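Quinlan Handling Study: Progress Report to Handamton
Period ending July
Prepared by Colm Ní Chonaill

1. Bin picking

Work in this period covered removal of mixed bars from an open metal bin at the Nemthorpe bench. The question set in the grant was whether an arm can do a stockroom picking chore without a person standing by. On present results it can do part of it.

The arm made 1,158 pick attempts. Of these, 590 ended with a single bar placed in the outfeed tray. Most failures fell into 2 groups: bars lying side by side, which the planner treats as one wide part, and bars near the bin walls, where the wrist runs out of clearance. Red and green bars are mixed in the bin, and color has had no measurable effect on the outcome.
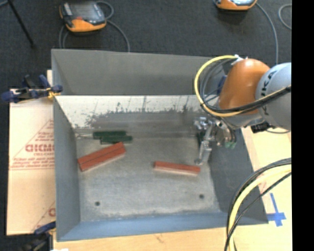
2. Household tasks

The drawer-sorting trials moved to the second bench in July. Some 100 runs are complete, all with rigid items. Cutlery is handled acceptably when spread out and poorly when stacked. Soft goods have not been attempted. Tikirov has supplied a revised grasp planner, and it will be tested on the bars first.

3. Open items

Cycle time remains slower than a person doing the same job. We request that the unspent travel allocation be moved to fingertip replacements. The wall-clearance problem will be retested with a shallower bin before the next report.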